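Can a machine cook a plain side dish start to finish yet?

Posted by Tukumley in Kitchen and Home, 15 February 2018

I cook for my father on weeknights and I get home late. I don't need anything fancy. What I want is for something to put food in a pot, put the lid on, turn it on and have it ready when I walk in. I keep seeing videos of robot arms making whole meals, and I also keep reading that they can't do the simple parts. I can't tell which is true.

To be clear about how little I am asking for, these are the only steps:

Take the lid off the electric pot.
Move the food from the plate into the pot.
Put the lid back on.
Turn the dial to the right setting.

No chopping and no stirring. Water could already be in the pot.

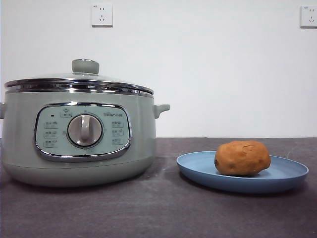
Man-sik Woo

Depends on what you mean by "can." I worked two years in a shop that had an arm loading parts into a washer, and your four steps are the same kind of job. Pick up a part, set it in a basket, close a cover, start the cycle. The arm did that all shift long. But every part was the same shape and came in on a tray with pockets, so the arm never had to look for anything. It went to the same spot each time.

Food doesn't come that way. One potato is long, the next one is round, and they roll. If the gripper closes a little off center, the potato turns in the fingers or pops out. A soft gripper helps. A camera helps too, but then you are paying for a camera and for software that works out where to grab.

If you are asking whether you can buy this for the price of a kitchen appliance, the answer is no. If you are asking whether a lab or a patient hobbyist can get it done on a counter, yes, with somebody nearby.

Fredy Ccori

I'll go through it by step, since the steps are not equally hard. I help maintain arms at a packaging plant and I tried a small one at home last May.

Lid off. This is easier than people think if there is a knob in the middle. A knob gives the gripper something to hold and the weight hangs under it. You want to lift straight up and go high enough to clear the pot before you move sideways. Flat lids with a thin loop handle are worse.
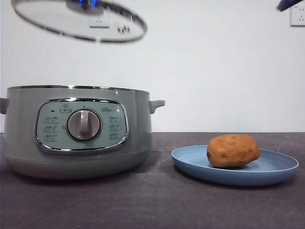

You also need a place to set the lid down. I forgot to plan for that and had to clear more counter. Glass should go down slowly, and on a towel if you have room for one.

Food in. Go low before letting go. If you drop a potato from high up, it splashes, and with hot water that is a real problem. A shallow plate is better for picking from than a deep bowl because the fingers can get down beside the food without hitting the side.

Lid on. Harder than lid off. The rim has to line up, and if it lands tilted the arm may not know. I had mine press lightly on the knob afterward, which fixed it most of the time.

Dial. Hardest for me. The gripper has to close on the grip bar, turn it the right amount, and not push the pot backward while doing it. I ended up using a pot with a plain on/off switch and a plug timer. Check the manual before you do that, because a pot with electronic controls may not start when the power comes on.

I logged 250 tries of the full set of steps before I put the arm away. It was good enough to be interesting and not good enough to leave alone in the house with the heat on.

For your father's dinner, I would skip the arm. Get a cooker with a delay start, put the food and water in yourself, and set it for the time you need. That only suits food that can safely sit out until it starts. Whole potatoes are fine for a few hours. Meat and cooked leftovers are not.

Maurya

my cousin has one of those vacuum robots and it can't even get over the rug so I would say no, not yet. just get a slow cooker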